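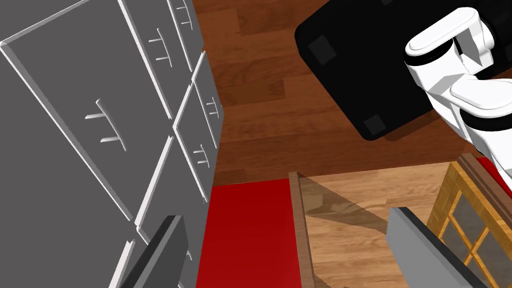

sim view from the gripper side, gray drawer unit, red rug

drawerpull_89
Posted Aug 5, 2021

ok so week 4 of the summer project and our team is stuck on the drawer task. Sim only, no hardware till January. Task is open a drawer, any drawer, hold it, close it. We get 16 tries per run and best so far is 11. Handles on the gray unit are those little T shaped ones with the crossbar on two posts. Approach looks fine to me, then the fingers close and miss the bar. Anyone from the Mudley section got past this?

tinwhistle
Mudley here. what's your pregrasp distance? we had the same thing, ours was closing early. Moved the close trigger later and it went away mostly

drawerpull_89
didnt touch it, its whatever the Clolari starter code has

tinwhistle
yeah change that. starter value is way too far out

okra_stew
disagree, leave the trigger alone. Its your wrist angle. If the fingers close parallel to the crossbar there's nothing to grab, you want them across it. Print the handle pose and the wrist pose next to each other and look. Took our team 2 days to think of doing that, dont be us

tinwhistle
could be both but trigger is a one line fix, try the cheap thing first

okra_stew
cheap thing hid the real bug for us is all im saying. got better on one handle and worse on the rest
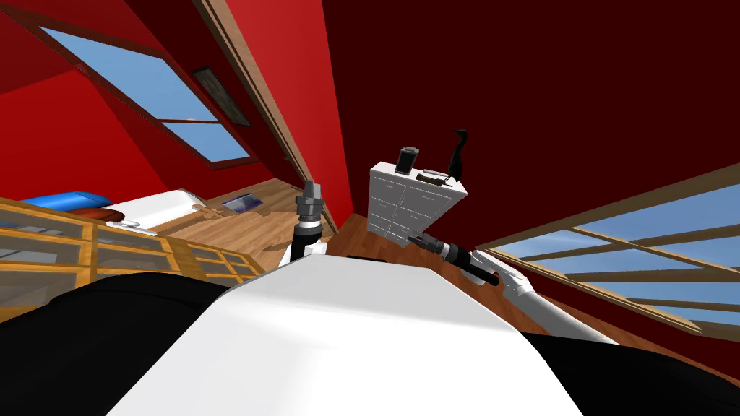
drawerpull_89
Tried the trigger, went from 11 to 11 lol. Printing poses now. Other question, which arm is everybody using? We split it so the left one stays parked up and only the right does the work, less to go wrong. On the white dresser that puts the right gripper down by the lower front edge with the arm stretched way out sideways, and I dont love it. Feels like the base should come in closer before the arm does anything. My teammate says no, base moves cost time and the Griresgate rubric counts time.

okra_stew
move the base. a stretched arm has no room left to pull, you'll open it an inch and hit the limit

tinwhistle
agree w okra for once. also rubric only counts time on SUCCESSFUL runs, reread page 4

gritty_kitty
parking the left arm pointing up is fine but check its not in your head camera view. ours was blocking the handle detecter and we blamed the lighting for a week

drawerpull_89
ugh ok will check. Is anyone using the Zheng planner or just the default

gritty_kitty
default. zheng one is slower on our laptops, might be fine on the lab machines

tinwhistle
zheng here, no complaints, just raise the timeout

drawerpull_89
ok poses printed. wrist is off by a quarter turn on the T handles. okra you were right, fixing it tonight and moving the base in after that

okra_stew
post your number when its done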